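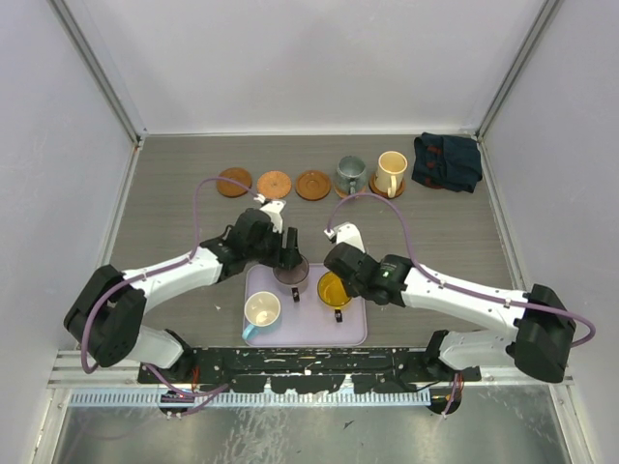 Zevstead bench cell — equipment planning gallery

Marek Kolář and Juraj Jireš put this page together in January for anyone pricing a two-arm cell. Prices stay in the quote file; what follows is the kit and the work we want it to do.

Mugs to coasters
Mugs start on the tray and finish on the coasters at the back, one to a coaster. We use both arms, so budget for two grippers and a spare set of fingers. Pevar quotes 9 weeks on fingers and Nerono quotes 4.

Cables
Each arm has its own purple cable running back from the bracket near the gripper. Allow $300 a year for replacements, and order ties at the same time.

Front rail and panel
Both are scratched. We have left resurfacing out of this year's budget and put $500 towards a second tabletop instead.

Props
Mugs, coasters, the tray and cloths come out of consumables. Buy mugs in different colours, some of them translucent — Abeysekara's trial list asks for both kinds.

Send corrections to Juraj before the order goes in.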